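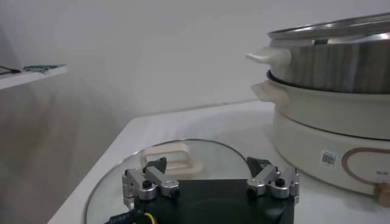 *Photo: Gruvesstead Shared Workshop, taken from the wrist of the kitchen arm*

# About us

Gruvesstead Shared Workshop is a members' workshop in Cakthorpe. We have 59 members and six benches, and most of what gets built on them moves by itself or is meant to. People come to us with a project they have started at home and can't finish there, usually for want of space, a decent vice or someone to ask.

We opened in August with two benches and a pillar drill. The building was a tyre store before that and still has the wide doors, so you can bring in something large without taking it apart.

## What we build

Members work on their own projects and keep what they make. At the moment those include a seed-tray watering rig, a curtain opener, two small wheeled robots and a camera slider. There is also one project that belongs to the workshop as a whole, called Bremetti.

Bremetti is a robot arm for the kitchen table. The aim is an arm that can do the lifting and moving parts of cooking for someone who has trouble gripping: taking a lid off, putting it down somewhere sensible, and putting it back on. We are working on lids first. Glass ones are awkward because a camera sees the table through them, so we have the arm look for the handle and ignore the rest. The loop handle on our practice lid stands up well clear of the glass and gives the fingers something to aim at.

The gripper has two fingers on metal linkages, with black pads at the tips. The linkages are held together with ordinary bolts and hex screws, and you can strip one down with the keys on the wall by bench two. The camera looks forward over the gripper, so both fingertips stay in view while it closes on something. Cables are still our weak point. Please don't tidy them without asking whoever is on the bench.

The electric hot pot with the steamer tier is used for practice as well. It stays unplugged while the arm is powered. We haven't tried hot food or steam and don't plan to until the arm can be trusted with a cold lid every time.

## Bălan

Bălan is the software that runs Bremetti. It was written by members over a good many evenings and is kept on the workshop computer, where anyone with a login can read it and change it. Each attempt at a task is saved with the camera recording and a line of notes. The log had 1727 attempts in it when this page was last revised. Failed ones are kept too, and they have been the more useful half when we want to know why a change made things worse.

## Joining

You don't need experience in electronics or programming. New members do a bench induction, which covers soldering, the drill and the stop buttons, and a separate one before using the arm. Membership costs £66 a quarter and includes a storage box and the use of all hand tools. You pay for your own parts.

Under-16s are welcome with an adult who has done the induction.

## Visiting

The workshop is open to visitors on Thursday evenings from six. Come in by the side door, as the wide ones are kept shut in winter. Bring the thing you are stuck on if you can carry it.

Page last revised February 8, 2024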